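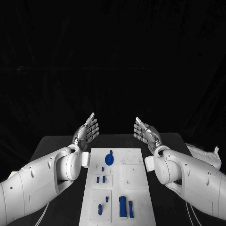
Parts Boards: A Spot for Every Little Piece

By Consolacion Ocampo, Ellanham Kids' Workshop Pages

Ever opened a model kit and tipped the whole bag out? Bits everywhere. One under the couch. One in your sock. Then step 4 wants the tiny blue one and it's gone.

A parts board fixes most of that. It's a flat board or a sheet of stiff paper with marks on it, and each mark is a parking space for one piece. You put the pieces out before you build. Then you build. Then, if it's the kind of kit that comes apart, everything goes back on its mark.

Easy idea. Lots of people use it. Bike fixers, dentists, cake decorators, people who mend watches. You've probably got one at home already: look in the silverware drawer. Forks here, spoons there. Same thing, bigger parts.

What goes on the board

Some boards just have outlines. You trace around a piece with a pencil, lift it off, and the shape stays behind. A long skinny outline means a stick goes there. A circle means a wheel, or a cap, or whatever round thing you've got.

Other boards have holes. Holes are good for anything that needs to stand up. A stick lying flat will roll if you bump the table. A stick in a hole stays put (mostly).

And some have little raised bits, like low steps or plates, so a piece can sit on top or tuck up against the side. Plenty of boards have a mix of all three.

Words you might see in a kit:

Outline. The line around a shape.
Peg. A short stick that fits in a hole.
Tray. Like a board with walls.
Blank. An empty spot. Means a piece is out, or lost.
Fit. How snug a piece is in its hole. Loose fit wobbles, tight fit needs a push.

Why the table matters too

Pick a table that's a different color from your pieces. Really! White pieces on a white table are a pain. White pieces on a black table jump right out at you. Same if your pieces are dark, flip it around and use a pale table, or lay down an old pillowcase.

Plain is best. A tablecloth with flowers on it is pretty but you'll lose a small yellow clip in there for sure. No fringe either. Fringe grabs things.

Shiny tables are tricky under a lamp. You get a bright patch, and small parts hide in it. Move the lamp to the side.

If you don't have a dark table, big sheets of black construction paper work. Tape the corners so they don't slide.

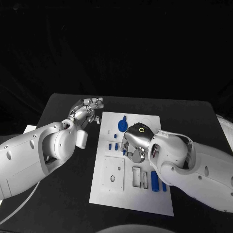
Why are the pieces in a kit often just two colors?

Two colors make sorting quick. If half the pieces are blue and half are white, you can split the pile in a few seconds and then you only have to look through half of it for the one you want. Kit makers also like it for the instructions, a page that says "blue stick, white base" is short and hard to mix up.

Getting started

Wash your hands and dry them all the way. Damp fingers and small parts don't get along.

Clear the table. Cups off, snacks off, homework off. Cat off.

Put the board in the middle, right in front of you, with the long side running away from you if it's a tall one. You want to reach the far end without leaning your elbow on the near end.

Empty the bag into a bowl. Never straight onto the table. Pieces bounce.

Now take one piece at a time and find its mark. Start with the big ones. They're easy to place and the pile shrinks fast.

Then sticks and pegs. Then the teeny stuff last.

When you're done look for blanks. Any blank mark, check the bowl, check the bag (the corners of the bag!), check the floor. Check your sleeves.

How to pick up a really small piece

Thumb and pointer finger. That's called a pinch grip, and you've been doing it since you were a baby picking up cereal.

Come down on the piece from above if it's standing up. Close slow. Squeeze just enough so it doesn't slip. Squeeze too hard and it shoots across the room, and I've had one land in a fish tank.

If it's lying flat, slide it to the edge of the board with one finger first and pinch it there. Or press down on one end so the other end tips up. Works on coins too, try it.

Long thin pieces: hold them near the middle if you're carrying, near the top if you're putting them in a hole. That way your fingers dont hit the board before the piece is all the way in.

Use your other hand. It can hold the board still, or just wait close by ready to take something. Lots of kids let it hang down at their side and forget they have it.

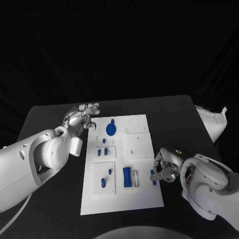
Fingertips on either side of a small blue stick, near the right edge of the board.

Make your own board

You need:

a piece of white cardboard, a cereal box opened up and turned over is fine
a pencil
a marker
a hole punch or a grown-up with a sharp tool
some foam or more cardboard
glue

Lay all your pieces out on the cardboard. Leave a finger of space between them, more than you think. Crowded boards are annoying, you knock two things over every time you reach for one.

Move them around until you like it. Things you use first go near you. Things that belong together go together.

Trace each one with pencil. Lift them off. Go over your lines with marker.

Want holes? Glue a thick piece of foam under the cardboard where the holes will be. Otherwise the pegs poke through and hit the table and the whole board rocks. Let the glue dry before you punch. I always forget this part. Glue on the punch, glue on me.

Write a tiny label beside each shape if you want. A number works. Or a letter. Don't write inside the outline, the piece covers it up and then what was the point.

Try it out. Put everything on, take everything off, put it back. If one spot keeps bugging you, redo that spot. Cardboard is cheap.

A game to play with it

The Owino Shuffle. We play this one at the workshop and it gets loud.

One player looks at the full board while somebody counts to 19. Then they turn around. The other player takes one piece off and hides it in their hand. Turn back. Which one's missing?

On a board with outlines it's too easy, the blank gives it away. So flip the board over and put the pieces on the plain side. Much harder. After a few turns take two pieces, or swap two and leave them both there. Swaps are mean.

Our best score in one afternoon is 17 right in a row. That was a kid with the Cistov bridge kit, which has a LOT of pieces that look alike.

How many pieces is too many?

Depends on your board. A beginner kit might have a handful. The big Onen castle has 200 and I wouldn't try to put that on one board. Split it. Make one board for the walls and one for the roof and so on, and do them on different days if you have to.

Past 100 pieces I switch to trays with walls, one tray for each kind of piece. Less tracing. You do lose the thing where every single piece has its own mark, so you have to be more careful at cleanup.

Packing up

Small ones first this time. Backwards from before. Teeny things into a small bag or a jar with a lid, then that goes in the big bag with the rest. Twist the top of the bag shut or use a clip.

Board goes flat on a shelf. Don't stand it on its end for weeks, it bends, and then your pieces slide to one side forever.

If a piece is missing, write which one on a sticky note and put it in the bag. Future you will want to know before dumping everything out and starting step 1. And keep it away from babies and puppies, they eat pegs. Grown ups too, I mean keep them from stepping on it. Bare feet plus peg equals yelling.

Try this next

Look around your house for things that already have a spot for every piece. Egg carton. Crayon box, if somebody put them back. A muffin pan. Draw the one you like best and mark which spot you think is the hardest to fill.

Print this page
E-mail this page to a friend

More like this
Why Do Puzzles Have Edges?
Knots You Can Tie in the Dark
How a Zipper Works
Sorting Buttons: Size, Color, or Holes?
What's Inside a Pencil

Last updated: September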